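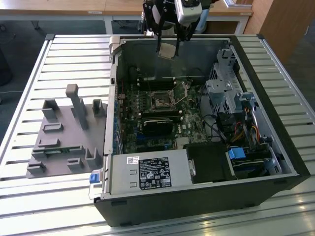 The arm over the open Dell tower, with the processor socket empty.

Work on the disassembly cell at the Florden workshop continued this week. The objective remains as stated in December: a single arm that removes and replaces the principal parts of a desktop computer without assistance from the operator.

The processor stage has required the most attention. The gripper must hold a small square part by its edges and keep it level above the board, and the retention lever leaves little clearance for the fingers. Chantelle Pretorius revised the approach path on Monday evening. Of 36 trials recorded under the revised path, 34 were completed without a stop. The remaining 2 were halted by the force limit – a setting that will not be raised at this stage.

The gray fixture tray beside the tower has been retained in its present position. An earlier layout placed it farther from the case, and the additional travel lengthened each cycle by 13 seconds.

Memory modules will be addressed next. The control software, known in the workshop as Dradunel, will need a separate routine for the slots, and a draft is under review.

2022-04-06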